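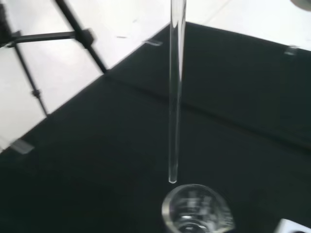
Rounded end down, over the small beaker.

Welcome back to Bench Notes, and a big thank-you to everybody who wrote in after the last one. I asked what you wanted more of, fully expecting requests for fancy crystal recipes, and the most popular answer by a mile was "the basics, please, slowly." Fine by me! I could talk about stirring all day, so this month it's the plain glass rod and the little beaker it lives next to.

I came to the glass rod late. For years I stirred everything with whatever was in the kitchen drawer, mostly a long teaspoon, and I had cloudy alum solutions and scratched beakers to show for it. Then I picked up two rods at the Ratberg flea market for next to nothing and never went back. A rod rinses clean in seconds, and you can see straight through it, so any bit of undissolved powder clinging to the side shows up right away.

Look at the ends before you buy, though. You want them smooth and rounded, melted over at the tip. A rod that has simply been snapped to length will scratch your glass and can cut your fingers, and I've seen plenty sold that way. Run a cotton ball over the tip – if it snags, put it back. 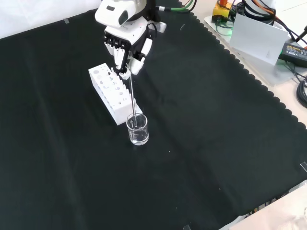

Rod in, tip under the surface, with the rack for company.

Now the stirring. Hold the rod near the top, lightly, and let it hang close to vertical. Dip the tip under the surface and go around in slow circles without rapping on the wall. I used to clink away like I was calling people to dinner, and that's how I cracked my favorite Veres beaker (I still have the bottom half, it holds paper clips).

Don't fill the beaker too high either. Halfway is plenty for most jobs, and it gives the liquid somewhere to go when you get enthusiastic. If your recipe calls for around 200 ml, use a bigger beaker than you think you need. In one of the short ones you'll be wearing it.

A few of you asked about the black cloth. Yes, please use one! Clear glass on a white table is miserable to work with. On black, the rim and the sides catch the light and you can find everything without patting around for it. The white markings read better too. It does pick up lint something terrible, so keep a sticky roller in the drawer.
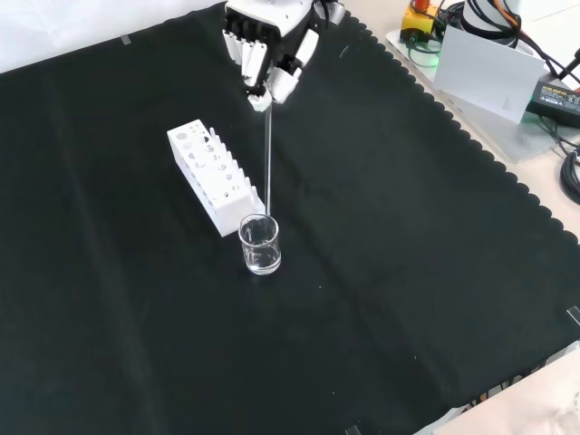
Scalloped border on the right, tape to keep the cloth put.

About that tape. A loose cloth under glassware is asking for trouble, and one tug at a corner can take the whole lot with it. Short strips of clear tape along the edges do the job nicely and come off afterward without leaving much behind. Press out the worst folds with your palm first, especially wherever the beaker is going to stand. I don't iron mine. I probably should.

As for the rack, I keep it out even when I have no tubes in it, mainly so I don't have to clear a space for it later. Mixed hole sizes are handy if your tubes come from all over, like mine do. Komance members can borrow the spare one from the supply shelf, just write it on the sheet.

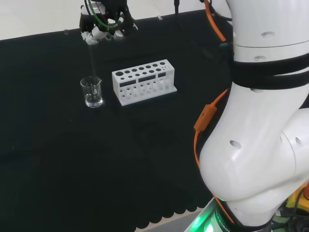 Bench Notes | by the Clarari newsletter editor

One last thing on beakers: look for a proper spout. When your solution is ready, rest the rod across the top so it pokes out past the spout, hold it there with a finger, and pour slowly. The liquid follows the rod down into the next container and you don't get that annoying dribble along the outside. Practice with plain water a few times. It feels clumsy at first and then your hands get it.

Our Monday evening session will be all about dissolving and pouring, so bring a beaker if you have one. This newsletter now goes out to 225 of you, and the room doesn't hold anywhere near that many, so please reply to save a seat. Next month: filter paper, and how I fold it.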